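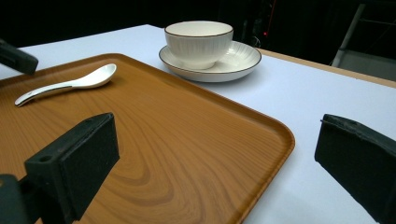 The Spoon Lesson

Print this story | E-mail this story

In December the heating in the Numano building was weak, and Yara Dabbas worked with her coat on. She had one task for the month. She had to teach the arm to put a spoon into a bowl, and she had to do it without touching the arm at all.

This was the idea of Khoury, who was the head of the group. Before, they moved the arm itself by the joints, one small push after another, and the arm learned to be as slow and afraid as the person who pushed it. Khoury said that a person should hold only the hand of the robot, the gripper, and walk with it to the table and do the work like at home. The gripper had a camera on it. The arm would later study what the camera saw.

"How many times?" Yara asked.

"Begin with 200," said Khoury.

So she began. She put the spoon on the tray. She closed the black fingers on it, lifted it, carried it over the saucer and let it down in the bowl. Then she took it out and put it on the tray again, a little more to the left, or turned to the other side. After the first evening her wrist hurt and she could not hold her tea.

In the second week they gave the recordings to the arm, which they called Skorkero. It was a name from a children's book that Khoury had read to his sons. Skorkero looked at the tray for a long time. Then it went down and closed its fingers beside the spoon, on nothing, and carried the nothing very carefully to the bowl.

They tried it nine times. It took the spoon two times.

"It is the tray," Khoury said. "All these lines like wood. It sees a handle everywhere."

Yara did not think it was the tray. She stayed when he went home, and she watched her own recordings, which she had never done until this evening. It was strange to see your work from the place of your hand. In each one she came down straight and sure and took the spoon at the first try. There was never a mistake. When she had made a mistake, she had erased it, because she was ashamed of it, and recorded again.

She thought about her grandmother in Kasstead, who taught her to make the thin bread. Her grandmother made it perfectly and fast, and Yara learned nothing from this. She learned it on the day when the dough tore, and the old woman clicked her tongue, wet her thumb and closed the hole.

In the morning she told Khoury that she wanted to record again, and that this time she would miss.

"You want to teach it to miss?"

"I want to teach it what I do after."

He was not happy, but he went to get coffee, and with him this meant yes.

It is hard to miss a spoon honestly. At first she did it like an actor. Then she was tired, and it became easier. She came down too far from the handle, stopped, moved back and took it. She caught it by the end, felt it turn, put it down and caught it better. She kept every one of them. It was nearly midnight when she finished, and she slept on the bus and passed her stop.

When the training was done, Khoury put the spoon on the same tray and stepped back. Skorkero went down and closed its fingers beside the spoon, on nothing.

"Well," said Khoury.

The arm stayed there a moment. Then it opened its fingers, rose a little, and moved to the left, the way Yara's hand moved when it was late and she wanted to go home. It took the spoon and carried it over the saucer. Yara was holding her own wrist. She heard the small sound of the spoon in the bowl, and Khoury was already asking her where she had put the forks.

Print this story | E-mail this story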